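Lemotport, 21/04/2023

Residents question plan to trim harbor festival

The Lemotport Residents' Forum says the town has not made its case for cutting this year's midsummer festival from three days to one. The council announced the change after hiring Premard, an events consultant, which says a shorter program would draw the same crowd at lower cost.

The forum has read the Premard report and is not convinced. It rests on a survey of 97 people, all of them stopped at the Birkett parking lot in November, when most festival visitors are nowhere near town. A petition asking for all three days has 511 names on it.

"They asked people in winter coats what they want to do in June," said Adwoa Mensah, who speaks for the forum. "Then they called it demand. I would like to see the sums before we lose the lantern walk and the folk dancing."

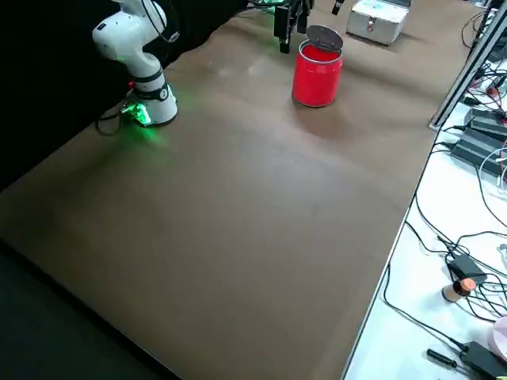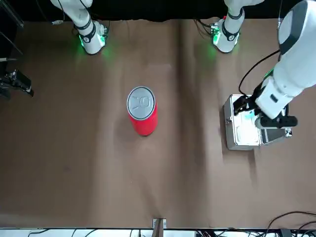
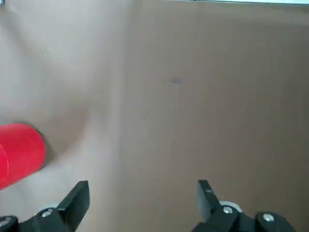
Brown surface in all three views; red cup in the last.

The council says the cut would save up to 30 percent. The report does not say what that is a share of, or whether it counts stall fees that would be lost. It also points to Londholm, which moved to a one-day event, but gives no visitor numbers for the years before and after.

Stallholders have been told to reapply for 20 spaces on the quay. No one has explained how those will be shared out.

The forum is asking for the full costs to be published before any permits are issued. It has written to the council twice and has so far received one reply, thanking it for its interest.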